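The Breakfast Notice

Residents of the Flollum Guest House are reminded that breakfast is served between seven o'clock and half past nine, and that the management accepts no responsibility for what is missed.

The notice had hung in the hall for 15 years. It had been amended 3 times, each time in the same blue ink, and the last amendment concerned croissants. One per resident, it stated. Requests for a second should be made in writing and left at the desk before noon on the preceding day.

I had taken Room 12 for the summer, on behalf of the Aveneo Survey Office, and I complied with the notice in every particular. I came down at seven. I ate what was provided. On the last morning of my stay I was delayed by a letter which had to be finished, and it was twenty-five past nine when I entered the dining room.

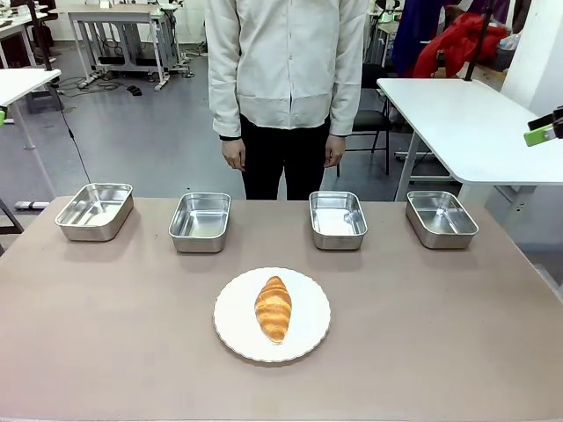 CISDALE, July

The four steel trays stood in their row along the far side of the table, and all of them were bare. Nearer to me, on a white plate with a wavy rim, lay one croissant, browned to a deep amber along the top.

Behind the table stood a member of the household in a loose off-white shirt, buttoned down the front. I wished them good morning and enquired whether the croissant was reserved.

"It is yours, under the notice," came the reply.

I asked whether every other resident had been served. I was informed that they had, with the exception of the lady in the room facing the orchard, who had submitted a written request for a second and had then left by the early train.

"Then this may be hers," I said.

"Her first was issued at seven. Her second was withdrawn on her departure. The one before you is the first of Room 12."

I drew up a chair. The clock in the hall struck the half hour, and the hands behind the table did not move to clear anything away. I understood that an allowance was being made, and that it would not be entered in the book.

I ate slowly. When I had finished I asked for a sheet of paper, and wrote out a request for the following day, although my trunk was already at the station. It was received without comment and placed on the desk under the brass weight, where it would be considered before noon.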